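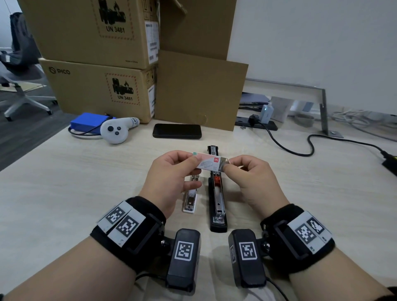
# Chapter 9: Teaching a Gripper to Load a Stapler

Pick up a stapler and fill it. Your hands know how hard to hold the metal, when to change grip, and where the spring will push back. A gripper knows none of it, and in this chapter we start to fix that – with parts you can print, bolt together, and strap to your own wrists!

The build is called Galang. Angelica Aquino drew the first version in January on a bench at Gostthorpe, the shared workshop where most of this book was put together, and it is still my favorite project in these pages. You will wear a small marker plate and a module on each wrist, do an ordinary job by hand, and end up with a record of how your wrists moved through it. In Chapter 10 that record goes to the arm.

## 9.1 Why a stapler?

We tried jar lids first, then battery doors. A stapler beat them both because the job has so many small stages: open it, find the track, deal with the spring, lay in the strip, close it again. The two hands rarely do the same thing at the same time, and that makes for wonderfully rich data.
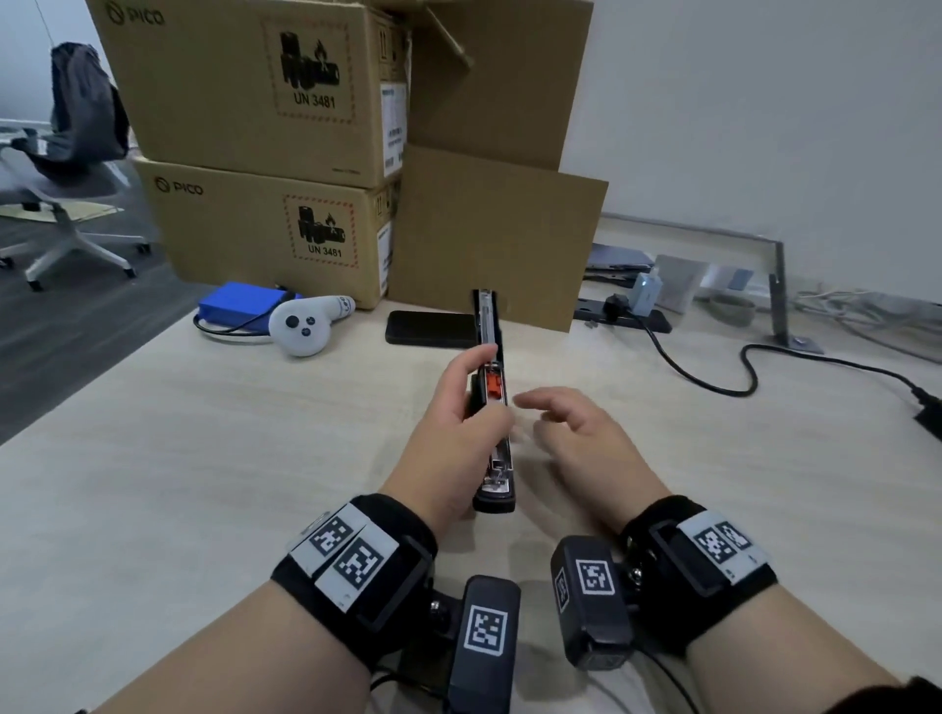
*Photo: Behrouz Mazandarani / Gostthorpe workshop*

An opened stapler also gives you clear targets to talk about. The orange-red slider is easy to pick out against the metal channel, so when you label your recordings you can say "right hand to slider" and everyone on the team will know what you mean.

Plan on 32 good takes before you train anything. We made 200 in the end and threw out 97, mostly for cables catching on sleeves – so tape yours down early.

## 9.2 What the wrists need
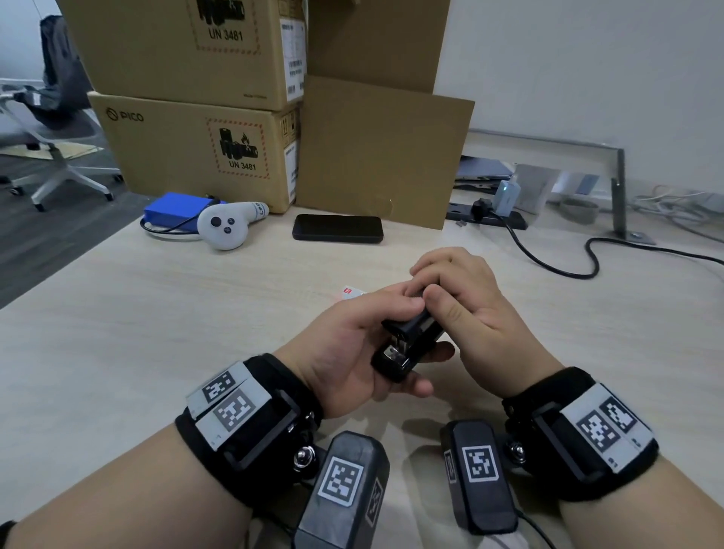 Galang has one rule for mounting: the markers must stay put relative to the wrist. If a plate shifts halfway through a take, the software will believe your whole hand moved, and it will believe it with great confidence. A black velcro strap carries the mount, and the silver ball-joint screw sticks out at the side of it. Set the angle of your plates on both arms, tighten up, and then wave your hands about like you're landing a plane. Anything that moves on its own needs another go.

Before you cut any strap, do Exercise 9.1: load a stapler five times at your normal speed, then write down every change of grip you can remember. Keep the list. You'll want it next to you when we open the first recording in Section 9.3.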